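4.2 The guest towel as a unit of hospitality

Most of our respondents could say at once which towels in the house were for guests. Far fewer could say when a guest had last used one. In the Bouchard sample, 13 of the 19 households kept a set that visitors were expected to see and, by long custom, to leave alone. Visitors knew this too. Several admitted to drying their hands on their trousers while standing next to a perfectly good towel, and one had carried her own handkerchief to her sister-in-law's for years.

The literature has tended to treat this as a question of thrift. Toledo's early essay on the linen cupboard argued that good towels were spared so they would last, and the argument holds up well until one asks what they were lasting for. Two of our respondents had inherited guest towels that their mothers had also inherited. Both sets were in excellent condition. Both women were still saving them.

We propose instead that the guest towel works as a kind of notice. It tells the visitor that the household owns better things than it uses, and that the visitor has been thought of in advance. Trim does a good deal of this work. Asked to sort towels into "ours" and "theirs," respondents in Odier reached first for the border and only then for the cloth. A plain edge could go either way. A scalloped edge was put on the guest pile nearly every time, often with a small sigh. Color mattered less than we had hoped when we designed the color questions, and Section 5 is shorter as a result.

Pale shades did carry one reliable meaning, in that they were described as "asking for trouble." Respondents used this phrase with approval. A towel that shows every mark is a towel that can testify, and hosts in both towns reported inspecting theirs after company had gone. Tarcísio Toledo, reading a draft of this section, objected that his own family had never done any such thing, then wrote again in July to say that he had asked his aunt.

Hanging loops complicate the picture. A loop suggests a hook, and a hook suggests use, so we expected loops to be rare on guest towels. They were common. When pressed, owners said that the loop was there if anyone needed it. In the Clodura interviews the loop came up in the same breath as the spare room key and the second-best umbrella, objects whose offer is sincere and whose acceptance would cause some surprise.

Folding is taken up in 4.3, where the disagreement between thirds and quarters is given more space than the reviewers wished. Figure 2 shows towels of the light-colored, bordered sort discussed above.

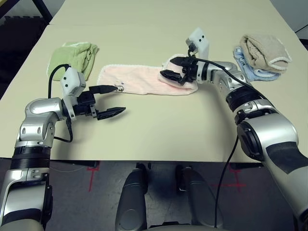
Figure 2. Towels in pale shades; the pink one has a scalloped white trim and a hanging loop.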